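Home | Galleries | Teardowns | Contact
Last updated 22/02/2019

Old towers, opened up

Quick set from the Wutance bench. Office desktops headed for parts, side panels off. Captions are short, more when I get teh time.

1. Cables
Flat black bundle right over the board, thin blue one under it. Light-blue tabs on the drive bay.

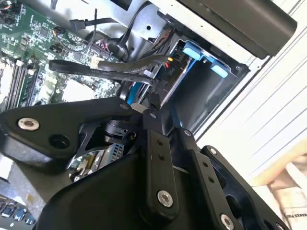 2. CPU socket
Bracket up, socket bare — chip is in its holder on the gray plate, left of the case.

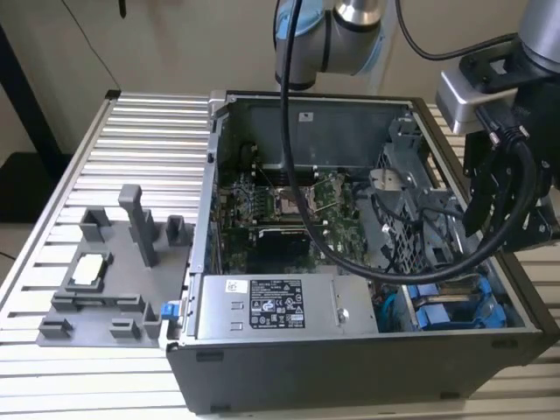 3. Drive in its caddy
Blue plastic, drive still inside. Keep the caddys, they get lost. 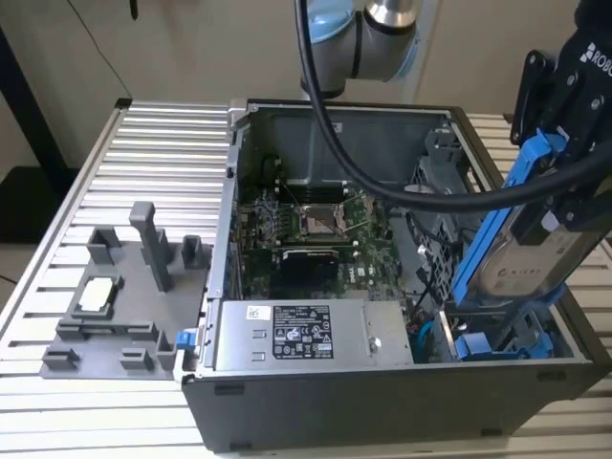

Onard writes that the caddies sell better than the drives do, so bag them seperately.

4. Latch
Silver metal, inside the case. Red and black wires on a header nearby.

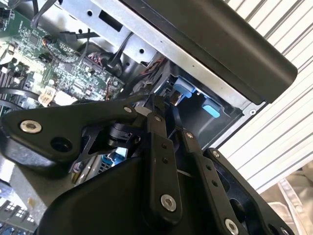 Zellden asks if the latches fit other cases. Mostly no — label them by model.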